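I Finally Cleaned Out the Closet (Mostly)

2018-12-17

So I've been putting this off since we moved to Skirncombe, and if you've been reading for a while you know that means years. The bedroom closet in this apartment has one rod, one shelf and a door that only opens if you lift it a little. Into that I had packed every piece of clothing I've bought since college, plus a tent.

What got me going was the rod coming down. It was two in the morning, I was dead asleep, and there was a noise like somebody dropping a piano on a pile of coats. I lay there for a minute deciding if I was being robbed, then went and looked, then shut the door on it and went back to bed. It stayed like that for three days and I wore the same sweatshirt.

Anyway! December is a dumb month to do this because you need all the warm stuff, but I had time off and it was raining.

I did not do the thing where you hold each item and ask how it makes you feel. I tried that once and it made me feel tired. I dumped everything on the bed and wrote it all down, because my friend Elie Qaisi bet me a dinner that I owned more than a hundred pieces of clothing and I said no way. The total was 166. That's without socks. I owe Elie noodles at Nguyen, the little place across from the bus depot, and knowing Elie it's going to be noodles plus spring rolls plus dessert.

Forty-seven of those were T-shirts. Who needs that many T-shirts? I have seven that I wear, and the others are from fun runs I walked, a bank I no longer use, and one job at Kollier where they handed out a new shirt every time the logo changed (it changed a lot). A few went into the rag bag under the sink and most of the others into the donation pile. I kept one Kollier shirt because it's the softest thing I own and I'm not made of stone.

The hard part was the stuff that's fine. Torn stuff is easy, you just toss it. But there's this whole category of perfectly okay pants that I've never once wanted to put on. Gray ones, mostly. I kept picking them up and thinking well, what if I get an office job again, and then remembering that when I had an office job I didn't wear them either. Out they went. Same for the wedding guest dress that needs a special bra, and the boots that are half a size small and that I've been "breaking in" since my twenties.
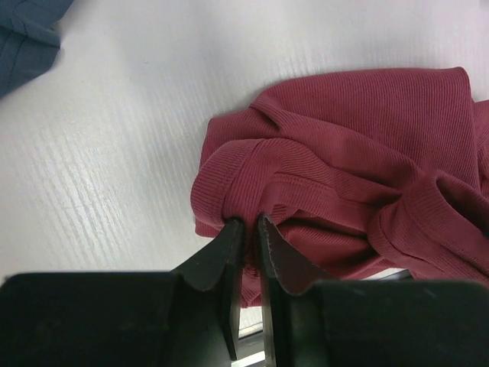 My one real piece of advice is to get the bags out of the house the same day. Last time I tried this the bags sat in the hallway for so long that I started shopping out of them, and by spring everything was back on the hangers. This time I loaded the car right away, in the rain, and drove over to the Nomgate thrift store before I could change my mind. The guy at the drop-off door asked if I was moving. Nope, just living like a raccoon, thanks for asking.

Then I had to deal with the rod. The old brackets were held up with tiny screws straight into drywall, so no wonder. I bought longer screws, found the studs by knocking on the wall and guessing (three extra holes, they're behind the coats, don't tell my landlord) and it's now solid enough that I did a little half pull-up on it. I would not do a full one.

I still haven't touched the shelf. The tent is up there, and a box that just says MISC in my mom's handwriting, and I think some curtains from two apartments ago. Maybe after New Year's. If anybody wants a four-person tent with most of its poles, leave me a comment, I'm serious.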